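The line for the open day ran out the door of the Nestar building and past the bike rack, and Benedetta Testa had been standing in it since before it was a line. She had a thermos. She had a notebook with a pencil through the spiral. She was 70 and she had talked of very little else since the flyer came through the mail slot in December.

"You're the early one," said the man who unlocked the door. His badge said Rimantas Ozoliņš, and under that, in marker, ASK ME.

"I plan to," said Benedetta.

He laughed and waved her in, and the rest came along behind, kids mostly, with parents carrying the coats. The hallway smelled of floor wax and coffee. There were display boards about the Haller line, which used to fill cookie tins in this very building, and Benedetta slowed down for those. She had worked that line for eight years, back when it was all hands and hairnets, and she found the spot on the floor plan where her stool used to be. Station 2, by the window. She put her finger on it and showed a boy in a dinosaur sweater, who was polite about it.

"And now the good part," Rimantas called from the end of the hall. "Come on, squeeze in, nobody's tall today!"

The good part was a big screen across the back wall of what had been the packing room. On it was the practice world, as he called it, a table and two arms built inside a computer, where the Nestar people tried things out before they tried them on anything that could break. He had a laptop on a music stand and kept one hand on it the whole time, the way you'd keep a hand on a horse.

"The job is small," he said. "One pink thing, one tray. Left arm does the work. Right arm waits its turn."
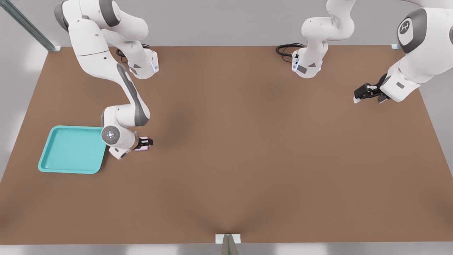

Benedetta wrote down "waits its turn" and underlined it. She loved that. On the old line you learned to wait your turn in the first week or you went home with sore knuckles, and it had taken her a good deal longer than a week.

"Why doesn't it just drop it?" asked the boy in the sweater.

"Drop it from where?"

"From anywhere!"

"Well, that's a real question," said Rimantas, and he looked so pleased that he forgot the laptop for a moment. He told them how a fall that's nothing to a person is a whole mess of trouble for a machine. The thing can bounce, or land on its edge, or roll off to some place the arm wasn't planning to look. So you teach it to come in close. You teach it slow first and let it get quick later. He said his team had run this one little job 348 times before they liked the look of it, and a father near the back whistled.

"Same as tins," said Benedetta. She hadn't meant to say it so loudly. "You couldn't toss a cookie in a tin. You set it. Your fingers had to know where the bottom was."

"Yes!" said Rimantas. "Fingers knowing where the bottom is. Can I use that?"

"You may."

He tapped something and the screen changed over to the view from the left hand, and all the kids leaned forward at once.

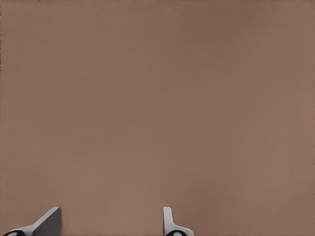 "So it's got eyes in its wrist," Benedetta said slowly.

"In a manner of speaking. The view from over the table is for us, so we can see how the whole thing is going. The hand needs its own."

She held her own hand up near her face, finger and thumb apart, and squinted through the gap at the ceiling lights. Then she tried it on the thermos. It was a funny way to see a thing, with most of the world gone and only the part you were about to pick up left in the middle. The boy in the sweater was doing it too, and then his sister, and pretty soon half the room was pinching at the air and closing one eye. A very small girl caught her father's nose.

Benedetta wanted to know everything after that. She asked what happened if the tray got bumped (they bumped it on purpose, in all directions, Rimantas said, that was half the fun). She asked who decided which arm was the boss. She asked if the arms had names, and he went a little red and said the left one was Strazds, on account of the way it pecked at things when it was new, and the right one was Bumeck, after a typing mistake that stuck.

"Go on, then, Strazds," she said to the screen, and he switched back to the table so she could see it properly.

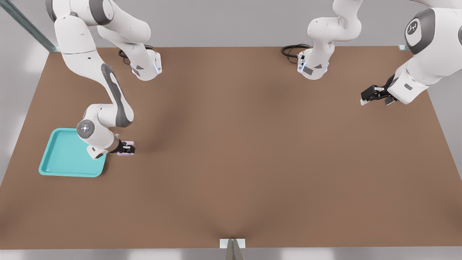 Let it take its time, somebody's grandmother said from the folding chairs, there was no bell on this shift. A few people laughed. Benedetta turned around to see who it was and knew the face, nearly knew it, then had it - Station 5, the one who sang.

"You sang," said Benedetta.

"You told me to stop!"

"I never did."

"Every morning, before the tins came down."

Rimantas asked if they would both like to come up front, where there was a better view, and he dragged two chairs over by the music stand himself. The boy in the sweater came too, though he hadn't been asked. Benedetta poured coffee into the thermos lid and handed it across to her old neighbor, turned to a clean page, and asked how you went about bumping the tray.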